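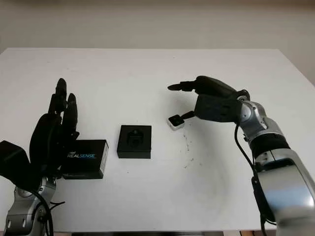 Boxes on the table.

Unit 5: Boxing up small electronics so they come back alive
Course handout, Storage and Packing for Small Workshops, Torkmont evening program

Okay, so last time we did glassware and everybody got very good at crumpling paper. Small electronics are a different animal. They're light, they're expensive, they have little windows on them that scratch if you look at them wrong, and they almost always come with a box that people throw away in the first week. Please don't throw away the box! I'll come back to that.

A few words on the table first, as I get asked every term. I like a plain white top. A matte one is best, so the overhead lights don't bounce back in your eyes. You'll drop a screw this evening (everyone does) and on a white surface you'll find it in two seconds. On the dark benches at my old workplace, Tritbridge, I once spent most of a lunch break patting the bench with my palms looking for one rubber foot. The price you pay is that white shows every smudge and scuff. Mine has plenty. A damp cloth gets most of them, and the rest you learn to love.

Keep the box

The retail box is the best storage you're ever going to get for a small device, and it was free. Somebody measured the thing and built a home for it. Dark boxes with the name printed big on the front, like the RealSense one, are easy to spot on a shelf from across the room, so lay them down with the name facing out. If the name is on one face only, that's the face I want to see when I open the cupboard. I don't care how nice the back looks.

What I do with every box when it arrives:

Open it slowly and look at how it's packed before you take anything out. Draw it if you have to. A bad drawing is fine.
Put every bag, tie and bit of foam back inside once the device is out.
Write the month on a small sticker (December, that's enough) and stick it on the bottom.
Close the lid. An open box on a bench collects pens.

If the box is already gone, we have a stack of plain cartons from Nørgaard in the back cupboard. They come flat, and the two smaller sizes are the ones you want. I'd go one size up from what your eye tells you, because your eye forgets about padding.

Parking spots

I use the words "parking spot" a lot in this course, so let me say what I mean. A parking spot is one fixed place on the table where the thing you're working with gets to rest. It never goes on top of a pile of papers or near the edge, and please not in your lap. I like a small block with a flat top, set somewhere near the middle of the table, with clear space to work around it. The block lifts the device up a little, so your fingertips can get down the sides of it when it's time to pick it up. Try lifting something small and flat straight off a smooth tabletop and you'll see what I'm on about - you end up scraping at it with your nails.

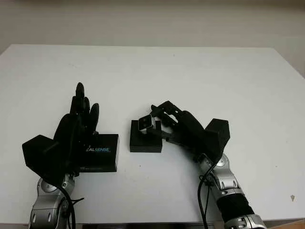 Reading time: 5 minutes

A little two-lens camera is my favorite practice piece for this unit. It's small enough to sit on a block and it has a front you really shouldn't touch, so it teaches good manners quickly. Hold it by the housing. Fingers come in from above and close around the body, and they stay off the two dark circles. If you do get a print on a lens, leave it alone until you have the proper cloth. Your sleeve is not a proper cloth, and I say that as someone who has used a sleeve.

Lifting and putting down

Go slower on the way down than on the way up. Most of the knocks I see happen in the last inch, when people have already started thinking about the next job. Set it on the block, feel it settle, and then let go. If it rocks, it isn't down yet.

Keep the box on one side and the block in the middle, and keep the other side clear for your working hand. Lefties, swap it. I teach it with the box on the left since I'm right-handed, and I've had to unlearn saying "left" when I mean "the box side".

Padding, briefly

We covered this with the glass, so only the differences. No crumpled newspaper against lenses. A soft bag first, then foam, then the carton. Cables go in their own bag, coiled loosely, never wrapped around the device. When the lid is closed, give the box a gentle tilt each way. If you hear anything slide, open it up and start again.

For labels I use the Drusasex ones, a roll of 100, and one roll sees me through some 5 months of classes. They peel off cleanly if you warm them with your thumb first. Any removable label will do, really, just no duct tape!

For next time

Bring one small device from home with a lens, a screen or a dial, plus its box if you still have it. We'll practice parking it, lifting it and packing it, then swap with a neighbor and unpack each other's work. Write your packing order on a slip of paper and put it under the lid, top layer first. Doors open at 6 p.m. and the carton cupboard will be unlocked.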